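Wed 23 August

Up at 6 to read the port lease before the session. The ministry finally sent over the full text last night, 403 pages with annexes, and the Tonport terms are in the back half where I expected them. The foreign partner gets the container berths and the rail spur to Oltov. The army's engineering corps gets "site security and related works," which could mean anything.

Botond Kozma spoke for the government. He said the corps was brought in to save time. Kinga Jakab asked who would audit it and he did not answer, so she asked again and the chair moved on. The vote was put off until next week.

Met Amedeo Rinaldi afterward. He has the loan figure at 1,871 million over two tranches, with the first already drawn in March. That is before parliament saw anything. He wants to run it Friday. I told him to get a second source at the finance ministry first.

Jenő Lengyel called from Szekeres. The landowners along the rail line have had letters giving them thirty days. He is sending scans.

Didn't stop for lunch. Bread and a pastry or toast at the desk around four.
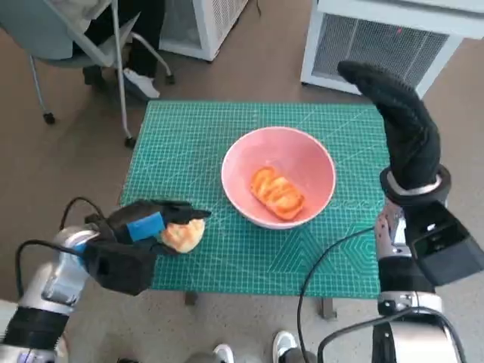 Tomorrow

Call Skye MacAulay about the Benus contract. She covered the same company there and may still have the security clause.
Read annex 2 again, slowly.
Ask Kinga for her written questions.
Pay the phone bill.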